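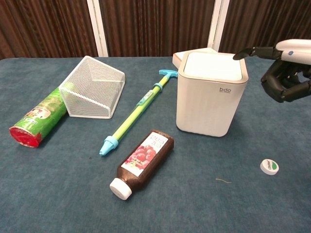 Chapter 8
Buying a Tidying Kit: What You Get and What You Still Have to Do

I put off writing this chapter for a long time. The rest of the book is about how arms and hands work, and I enjoy that part. Shopping is different. But every spring, around April, my inbox fills up with the same message from students and small labs: we have some money, we want a robot that can clear a table, which box do we order? So let's go shopping together.

The kit we'll use all the way through is the Oment Tabletop Package. I picked it because it's sold as one thing. You get an arm, a hand with several fingers, a controller, and a license for the planning software, which is called Skukow and comes from a separate company. You can buy all of these pieces from different places and bolt them together yourself, and in Chapter 5 we pretty much did. A package saves you that work, and it also hides a lot of decisions that somebody else made for you. I'd like you to get good at spotting those.

8.1 Reading the offer

Get yourself a copy of a sales sheet, any sales sheet, and a pencil. Underline every word that could mean two things. On mine I underlined "household objects" right away. Whose household? A snack canister is an easy shape, you'd think, until it's lying on its side with one end tucked under a wire basket. A waste bin is big and boxy, but the part you care about is the swing lid, and that's a very different job from picking the bin up. A bottle cap lying flat on felt is hardly there at all as far as the fingers are concerned. All of those are household objects, and the sales sheet covers them with the same two words!

The other phrase I underlined was "ready to use." My package came with 2 printed manuals, one for the arm and one for the software, and they used different names for the same joints. I lost most of an afternoon to that. It isn't a disaster, and once I'd made myself a little translation table (it's still taped inside the cabinet door) I stopped noticing. Still, put it on your list of things to ask: does one company answer the phone for the whole kit, or do you get passed around?

8.2 Money, and the other money

The base package was quoted to me at 1822 dollars a month on a lease, and the support plan added 760 a month on top. Those prices were good on 27 August 2021 and I'm sure they've moved, so please don't write to tell me. What I want you to look at is the proportion. Support was a big slice of the bill, and I nearly turned it down. I'm glad I didn't. The local dealer, Kalinowski, handled the first setup and came back when the wrist calibration drifted, and I'd have been stuck for weeks on my own.

Then there's the other money – the things you'll buy that aren't in the quote. You need a sturdy table. You need something to cover it with, and I'm a big fan of plain felt in one dark color, even if it wrinkles (it will). You need a backdrop, because your vision software doesn't need to know about your bookshelves. Ours is brown curtain. And you need stuff, lots of it, in awkward shapes. A long toy water-pump gun is a terrific test object and costs next to nothing: skinny tube, pointy nozzle, T-shaped handle, so there are several places to grab it and they all behave differently.

8.3 How I tested it

I borrowed a simple routine from a project called Pliltenness, which compares kits like this one without caring much about speed. You scatter the objects widely, you write down what you want done before you start, and you don't touch anything until the attempt is over. That last rule is the hard one. Your hand will want to reach in and nudge the bottle just a little. Sit on it.

My notes on the Oment hand were mixed. I liked it for bulky items and for pushing on things with a single finger. I liked it less for anything thin and flat, and I had to retry the caps over and over, up to 8 times on a bad day. Skukow was pleasant to work with once I'd learned where the settings were, although it plans long, cautious paths and you'll be tempted to hurry it along. We'll do that in Section 8.5, carefully, with the stop button within reach.

Before you read on, make your own list of five objects you'd want a kit to handle. Pick at least one you suspect it can't. Keep the list next to you for the next section, where we go through the hand's grip settings and match each one to a shape.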